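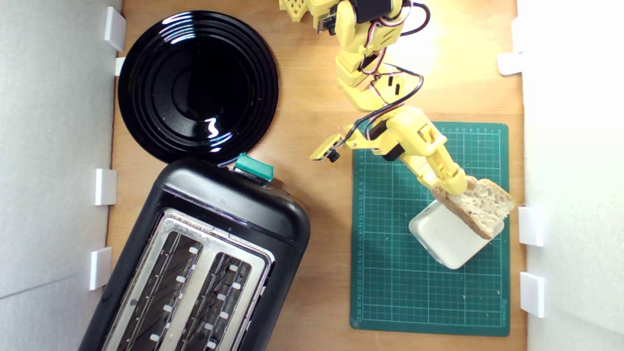 1/5 The Nellum Robotics Course at Estholm has opened its student project for the term. Teams are asked to program a single arm to carry out one kitchen task: moving a slice of bread between a dish, a toaster and a plate.

2/5 Each team works at the same bench layout. The toaster, the black plate and the green cutting mat keep their places for every trial. Teams may change their software and their gripper fingers. They may not change the layout.

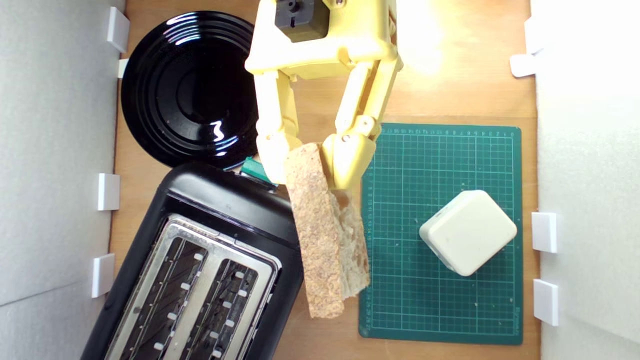
3/5 Assessment is based on 40 trials per team, held over 2 sessions. A trial is scored in stages: grasp, carry, placement and release. Partial credit is given for each stage completed.
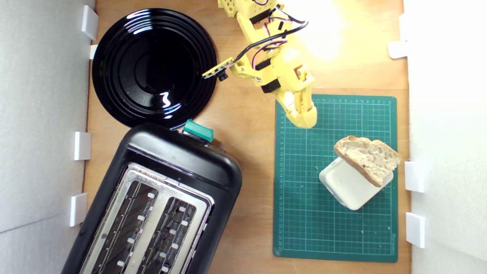 Teams are reminded that soft and crusty breads are scored separately. A grip setting tuned on one kind of bread must be tested on the other before a team requests its session.

4/5 Placement in the toaster carries the most points. The slice must enter a slot upright and must be released without moving the toaster.

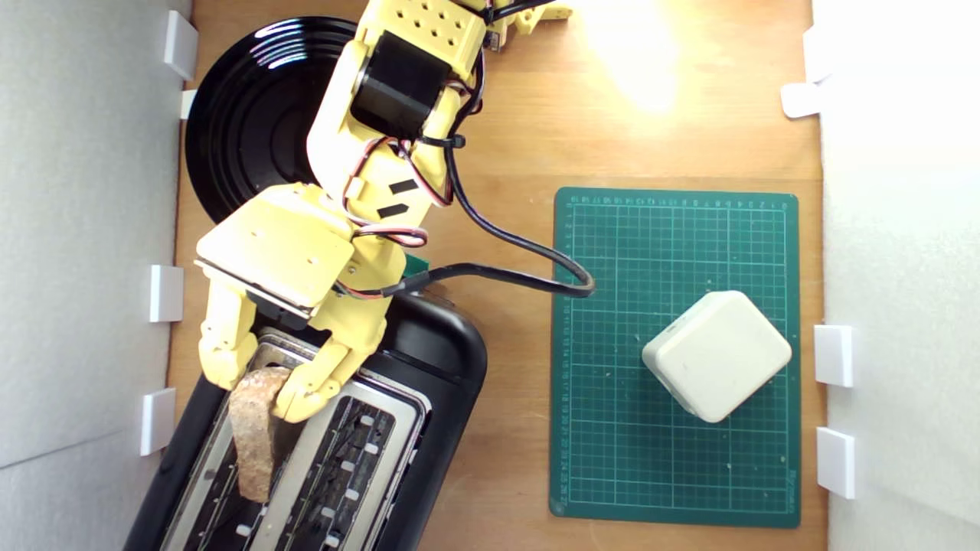
The toaster remains unplugged during all student trials. Heating is outside the scope of the project.

5/5 Written reports are due in March and should include the full trial log, failed attempts included. Report templates are available from the Domatura course page. Questions may be sent to the Mazza Laboratory office.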